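Two weeks of cable dressing on the Trodari cell and I have an incident report to write. The incident: one robot, one USB cable, one zip tie, and a grip force setting I would have sworn I put back to 15.

It was not at 15. It was at 213. I don't think 213 is even a force. I think it's a room number.

Cable in, zip tie on, snug it to the rail. A child could do it, and the child would be cheaper.

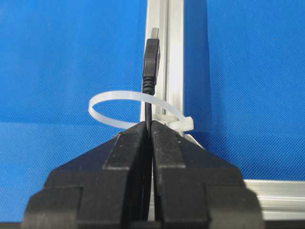
Cable held, zip tie still wide open. Run 600.

The fault log says GRIP OK. The fault log would say GRIP OK if the building were on fire. What the cable tester says is that one data pair is open, and it's open right where the fingers close.

Humaira Bugti asked why the force limit is a number anybody can type into and not a lock. I said that was a great question — and then it got very quiet in Skodham. 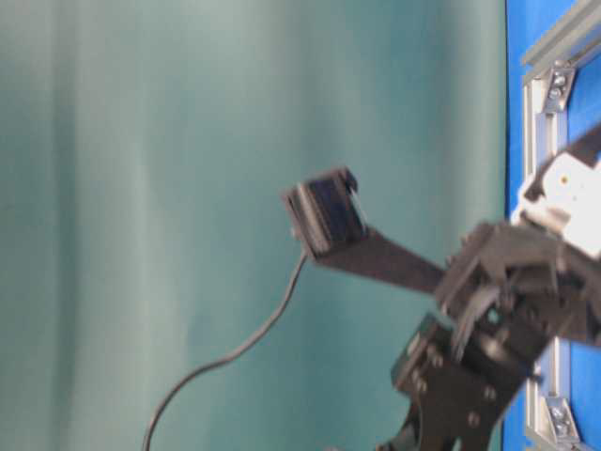 The other half of the report is slack. My path planner knows where the arm is to a fraction of a millimeter and has no opinion at all on what's dangling from it. Look at how far that cable trails under the fingertip. Give it a post to snag on and the planner will keep right on pulling, politely, at full speed.

So: hard cap on grip force, a pull limit on every move, and Yasir Rind gets the only password. He has already written it on the whiteboard.

Over 2 pages of report so far. Still on "root cause." Currently it's my name.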